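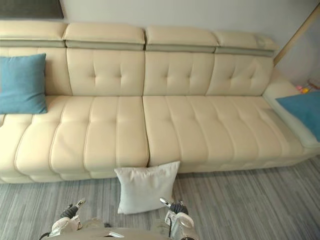
4.3 居間の片付けタスク「クッション戻し」の設定

本節では、Drarkoluraの標準タスクのうち、床面にあるクッションを座面へ戻す動作の設定手順を示す。4.2節の関節原点合わせが完了していることを前提とする。

適用範囲
対象は布製カバーの角形クッション、質量は最大1,000 gまでとする。毛布、衣類、ぬいぐるみは本タスクの対象外であり、誤って指定した場合は把持計画の段階でエラーE-60が返る。

手順
1. 操作端末でFlallitzを起動し、「家事」→「床上物の回収」を選択する。
2. 対象物の登録画面で、クッションの色と外形を指定する。座面に残すクッションがある場合は、色を分けて「保持」に登録する。白を回収対象、青緑を保持とする組み合わせは判別しやすい。
3. ソファの座面高さを実測し、mm単位で入力する。前縁が丸く張り出した座面では、縁ではなく着座部の高さを用いる。
4. 接近速度を70 mm/sに設定する。
5. 「試行」を押し、把持の直前で自動停止することを確認してから「続行」を押す。

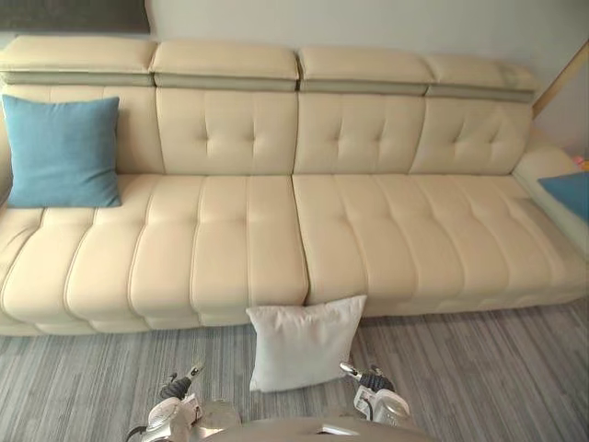
Cikine技術文書係

注記1:革張りの座面に縦方向の縫い溝がある場合、深度計測では溝が段差として検出されることがある。「表面平滑化」を有効にすること。背もたれのボタン留めのくぼみについても同様である。

注記2:木目や筋状の柄をもつ床では、柄の線が物体の輪郭と混同される。床面学習を照明条件ごとに1回実行する。

注意:クッションがソファ前面に立て掛かっている状態では、片手把持を選択しないこと。片側から押すと倒れ、以後の姿勢推定がやり直しになる。左右の手先で両側から挟む「両手把持」を指定する。

4.3.1 現時点の到達範囲
家事の自動化を目的に本機を導入する場合、期待値の調整が必要である。Ungの試験室で行った1,000回の試行では、立て掛かったクッションの把持は安定していたが、倒れてしわの寄ったクッションでは再把持の発生が目立った。柔らかい物は触れるたびに形が変わり、事前の形状モデルが役に立たなくなるためである。人であれば意識せずに済ませる作業だが、本機では監視者の立ち会いを外せる段階にない。居室全体の片付けを無人で任せる用途は保証しない。 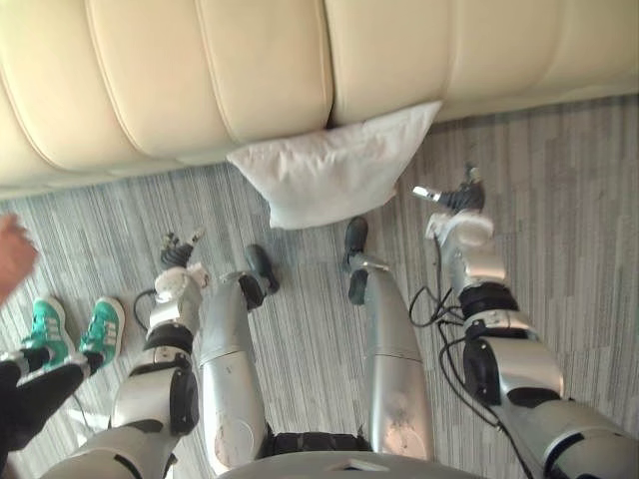
4.3.2 監視者の配置
監視者は試行中、非常停止器を手元に置き、機体の動作から目を離さないこと。立ち位置の基準は腕の可動範囲の外側とし、手順5の「続行」を押す前に足元を確認する。腕の基部付近に靴先がある位置では、肘の振り出しに対する余裕が取れない。また、機体の足先がクッションの下縁に近い場合は、踏み込みによる巻き込みを避けるため、一度後退させてから対象物の位置を再取得する。腕から床へ垂れるケーブルは、開始前に足の進路から外しておく。

警告:動作中の機体とソファの間に手を入れないこと。クッションの位置を手で直す場合は、必ず一時停止を行い、両腕の停止表示を確認する。

4.3.3 終了処理
1. 「終了」を押し、両腕が待機姿勢に戻るまで待つ。
2. 試行記録を保存する。失敗した試行も削除しない。
3. 指先パッドを乾いた布で拭く。革用の手入れ剤が付着すると摩擦係数が変わるため、付着が認められた場合は4.6節に従いパッドを交換する。

E-60が繰り返し表示される場合は、手順2の登録内容を消去して再登録する。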